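8 May 2019

Moving my sourdough starter across the country, and what I'd do differently

So the starter made it. I know a few of you were asking in the comments on the last post (the one about packing up the kitchen) and I kept meaning to write this up, but then there was a couch to get up a stairwell, and a shower that only ran scalding, and you know how it goes.

Quick catch-up for anybody new: I've been keeping the same starter going since a October weekend years back when I was bored and had too much whole wheat flour. It lives in a squat glass jar with a clip lid. It's not fancy and it's not a hundred years old and it didn't come from a monastery. But it's mine, and I was not about to leave it behind when we drove 600 miles to the new place.

I read a lot before we left. Some people dry theirs on parchment paper and crumble it up into flakes, some people freeze it, some people just put the jar in a cooler and hope. I did two of those! I dried a batch as a backup, and then I made a very stiff version of the real thing, practically a ball of dough, and put that in a jar with plenty of headroom. Stiff starter moves slower. It eats its food at a crawl compared with the pancake-batter kind, and that's what you want when it's going to sit in a warm car all day.

The jar rode behind the passenger seat, wedged between a sleeping bag and my boots. I loosened the lid a little. Please loosen the lid a little. I once brought a sealed jar to a potluck, a fifteen-minute drive, and when I popped the clip it made a noise like a cap gun and I had flour paste on my glasses.

We stopped overnight at a motel outside Trurnon, where I carried the starter into the room before I carried in my own suitcase. It had puffed up a bit and smelled like green apples, so I pinched off half, gave it some flour and water with a plastic spoon from the breakfast bar, and put it in the mini fridge next to the leftover pizza. The other half went into the motel trash and I felt bad about it for most of the evening. At home I'd have made crackers.

Day two was the hot one. The air conditioning quit somewhere on the long flat stretch before Goicoechea and we drove the rest with the windows down, yelling at each other over the wind, with every loose receipt in the car flying around. I kept reaching back to feel the jar. By the time we pulled in it had slumped and gone kind of soupy, and there was a sharp nail polish smell coming off it. That smell scares people! It scared me the first time too. It only means the thing is hungry.

I didn't bake for 8 days after that. I couldn't find the scale, for one thing, and the bread pans were in a box marked BATHROOM (my handwriting, so no one to blame but me). But I fed it every morning and every night in a coffee mug on top of the fridge.

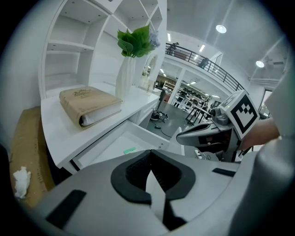
How often should you feed a starter after a long trip?

Twice a day, morning and evening, until it doubles between feedings a few days running. After that you can go back to whatever lazy schedule you had before.

The first couple of feedings did nothing you'd notice. A few bubbles along the side of the mug and that was it. I think the water had something to do with it, because our new tap water smells like a swimming pool, and when I started leaving a pitcher out on the counter overnight the starter seemed to perk up. Could have been a coincidence. Could have been that it just needed more time. I'm leaving the pitcher out anyway.

Flour was the other thing. I'd always used the same bread flour from the warehouse store back home, and I can't get it here. The grocery store near us carries one called Sodov that comes in a paper sack so thin it leaks from the corners, and I grumbled about it the whole way to the register, and you know what, it's pretty good. It drinks up a little more water than I'm used to. My first dough with it was stiff as a boot and I had to work in extra splash by splash with wet hands. The second one I wrote down properly.

That first loaf, though! I mixed it on a Friday night and let it sit out, forgetting that this kitchen runs a lot warmer than the old one. By morning it had climbed over the rim of the bowl and was heading for the toaster. I scraped it back together, shaped it into something like a loaf and baked it anyway. It came out flat and wide, with a great big hole under the crust where you could have hidden a golf ball. We ate the entire thing standing up at the counter with salted butter.

The second loaf got a shorter rise and then a night in the fridge, and it was a real loaf. Tall, crackly, a little too dark on the bottom since this oven runs hot and I haven't figured out which rack it likes. I've moved the pan up one and slid a cookie sheet underneath, and that's helping.

If you've got a move coming up, dry your backup at least a week ahead, so it has time to go completely brittle before you bag it. Mine was still bendy in the middle when I packed it and it grew a fuzzy gray spot by the time I opened it. So the backup was useless, and if that jar had tipped over on the highway I'd be starting again from a bowl of flour on the windowsill. I've dried a new batch since, and mailed half of it to my sister, who hasn't opened the envelope yet.

There's a bakery called Funari a short walk from here and I've been in 3 times already, purely for research. They do a rye with caraway and a thick, almost black crust, and I want to learn how to make that one next. If you bake with rye and have a recipe that doesn't turn to glue in the middle, leave it in the comments. I've got half a sack of it and the bread pans are finally out of the bathroom.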